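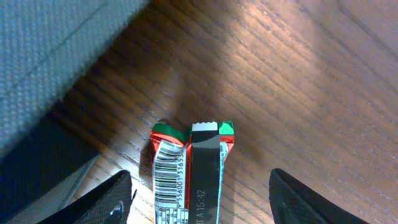
Oton Asks: Does a Snack Bin Save Anyone Any Time?

KOSTIVSTEAD, 8 December 2019 – Oton, the Kostivstead household advice group, today released its notes on snack bins, the fabric boxes that home organizing guides keep telling people to buy. The group tried the idea on an ordinary wooden table with ordinary bags of candy. It came away thinking that a bin is a fair place to put candy and a poor thing to build a way of life on.

The notes respond to the Kusto plan, a home tidying course now in its second season. Kusto tells its members that a household can cut its kitchen clutter by 50 percent if every packaged snack is taken out of the cupboard, sorted on a flat surface and given a bin. Oton asked what the 50 percent was a percentage of. The answer was "visible disorder." Oton does not know how to measure visible disorder and doubts that anyone at Kusto does either.

Putting a bag into a box hides the bag. We accept that. A closed cupboard door does the same job, and most kitchens came with one.

What was on the table

Oton stuck to the sort of thing people bring home from the store and then lose behind the rice. There was a red bag of Hacks sweets, the Original kind, with a clear window in the front that shows the silver-wrapped pieces inside. The label says "Gula-gula berperisa / flavoured sweets," so a person who reads either language can find out what is in it without any help from a labeling system.

The Kusto plan wants a handwritten tag on every bin all the same. Members are told to allow 45 minutes for a first sort, tags included. Our notes put most of that time down to the tags. Someone has to decide whether a cough-drop sort of sweet counts as candy, or goes with the medicine, or gets a bin of its own, and two people in one kitchen can keep that going for quite a while.

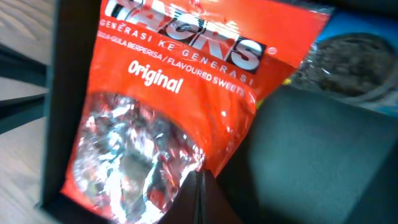
There is also the matter of what a bag does once it is in a bin. Bags of wrapped sweets slump. Stand one on its end and it may stay there until the next person reaches past it. The course booklet shows them upright in rows, like books. Oton would like to see the same bin after a week with children in the house, and so far the booklet has not printed that picture.

The printing matters more than the guides admit. Bright bags are made to be spotted from across an aisle, and they are just as easy to spot on a shelf at home. Pour the contents into matching jars, as the advanced part of the course suggests, and you have thrown away the name, the flavor and the date in order to make things easier to find. Oton advises against it.

The bin itself

Some credit is due here. A woven fabric bin in teal looks better on a kitchen table than a torn shopping bag, and it is light enough to carry to the couch. With an open top you can look straight down and see what you have. The floor is flat, the sides go up, and there is little more to say about it, though the course manages to say a good deal more.

Our complaints are small and practical. Woven fabric holds on to dust and crumbs. A hard tray can be wiped in the time it takes to find the little brush that a fabric bin needs. Anything sticky is worse. We would keep open bags out of it altogether, or fold them over and clip them first.

Size is the other trouble. The Kusto starter set comes with 20 bins. Oton could not think of 20 kinds of snack, and we would worry a little about the household that could. Two bins did us fine, and on most days one would have been enough – the second ended up holding clips, rubber bands and a takeout menu.

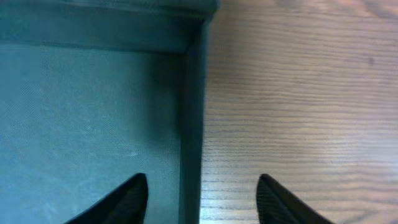

Color sorting: a word of caution

The newest unit in the course, due out in January, is on sorting by color. The claim is that the eye finds a color faster than it reads a word. That may be so. It does not follow that the reds should live together. Our red bag and our yellow bag both held sweets, and so a color rule would have split up two things that any sensible person would keep side by side. The blue bag would then need a third home.

We laid the yellow one partly over the blue one and could still tell them apart at once. People have been doing this in drawers for years, free of charge.

Kusto says that 2978 households have finished the course. Oton asked how many were still using their bins six months later and was told that the plan "does not follow members past graduation." We would be happy to print the number if one is ever collected. Until then we suggest that readers treat the word "lasting" on the cover as decoration.
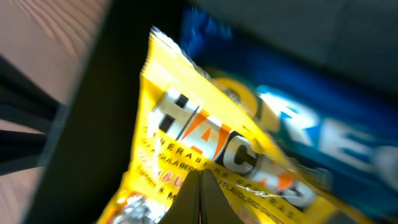

What Oton suggests in its place

Clear a table. Put every packaged snack on it where you can see the front. Check the dates and throw out what is past them. Put the rest in one container that you already own – a shoebox is all right – with the tallest bags at the back. Stop there and have a piece of candy.

If after a month the box still annoys you, buy a bin. Measure the shelf before you go. Buy a single bin, whatever the set costs, and do not write on it.

Where to get the notes

The full notes are free on paper at the Oton desk in the Rolland Building, Kostivstead, during office hours. Copies can be mailed within the county on request. Oton takes no payment from the makers of bins, bags, tags or courses, and bought the items used in these notes at shelf price.

Editors may reprint this release in whole or in part. Kusto was sent a copy before it went out and replied with a discount code, good for the starter set.

Press contact: Oton household desk, Rolland Building, Kostivstead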